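Speaker notes – Knitting for the secondhand rack
Heltcombe Library evening talks, July
Speaker: Haruna Oda

Slide 1. Opening
Thank Kimie Kinoshita for the room and the tea. Say who I am: I sort knitwear at the Sugiyama thrift shop and repair what I can at home. Ask who has thrown out a sweater this year. Wait for hands.

Slide 2. What comes in
We took in 828 knitted pieces last winter. Most had one fault, usually a hole at the elbow or a seam that had let go. Of those, 200 went to rags because no one had time to mend them. Pause on that number.

Slide 3. Reading the label, and what to do without one
Plenty of pieces have no label left. Pull a loose end from an inside seam and look at the fibers. Wool fibers have a crimp to them. If still unsure, wash cool and dry flat – that is safe for nearly everything. Tell the story of the Brarine cardigan I shrank. Keep it short.

Slide 4. Color
Purple knits are hard to match from a mending basket. Go a shade darker. A lighter thread shows from across the room, a darker one reads as shadow. 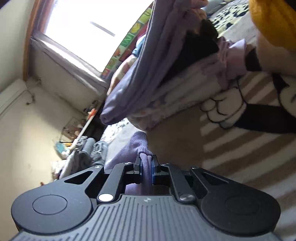 Slide 5. Three repairs
Duplicate stitch for thin spots. Swiss darning is the same thing, someone will ask.
Woven darn for holes. Pass the wooden mushroom around.
Mattress stitch for seams. Show on the gray sample, right side facing.

Slide 6. Pricing
Tsutomu Tanabe sets the prices at our shop. A mended sweater goes out at 23 dollars, an unmended one at 4. Skip this slide if running late.

Slide 7. Questions
Repeat each one into the microphone. Moth questions go last, they take a while. Sign-up sheet for the mending table is by the door.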